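Hi, I'm Telma Arancibia, and I run Berent, a small shop that cleans and repairs rugs and old wood floors. I started out in my aunt's garage on Hourani Street with one wet vac and a lot of nerve! These days we're a crew of 11, and I still do most of the estimates myself.

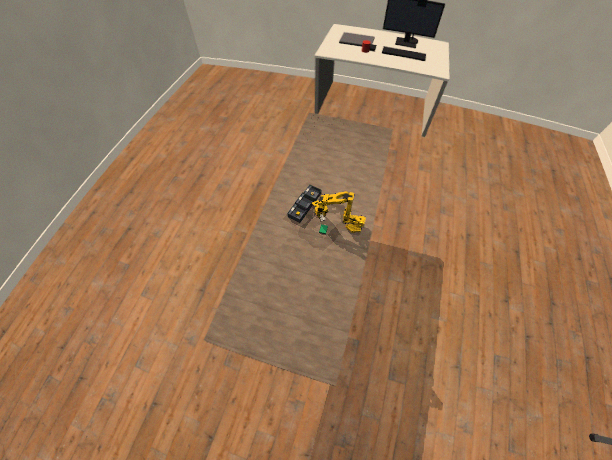
*Brown rug on warm orange-brown planks*

Rugs came first for us. We wash by hand, we fix fringe and worn corners, and we'll tell you if a rug isn't worth the money (my own hallway runner wasn't, and I kept it anyway). Floors came later, when a customer in Brarkness asked what I'd do about her squeaky stairs. 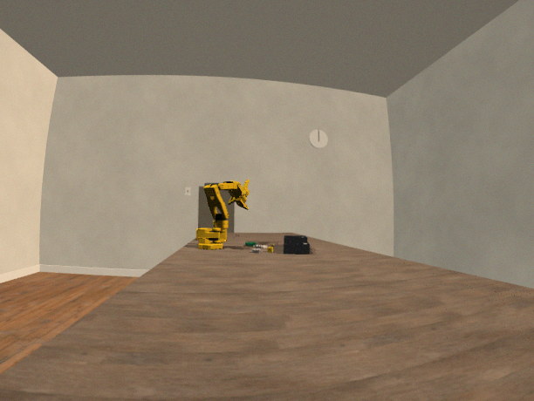 *A broad brown wooden tabletop*

We do tables too, mostly in the winter when floor jobs slow down – bring the leaves if you have them. Small repairs usually take 15 days, longer if we're waiting on stain from Kelard.

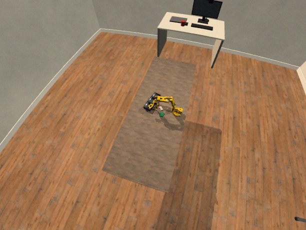

Hourani Street neighbor Kelly wrote to ask if we'd sand just one room, and whether she'd have to move out while we did it. Yes to the first, no to the second, though you'll want to sleep at the other end of the house!

We've done around 1,000 jobs now, and I keep a swatch from every stain we've mixed.
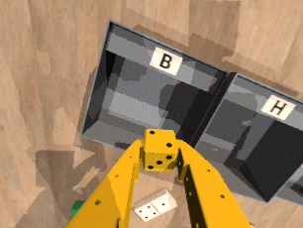

The shop's at 708 Hourani, side door, and we open at eight. Come on in with a photo of your floor and we'll talk.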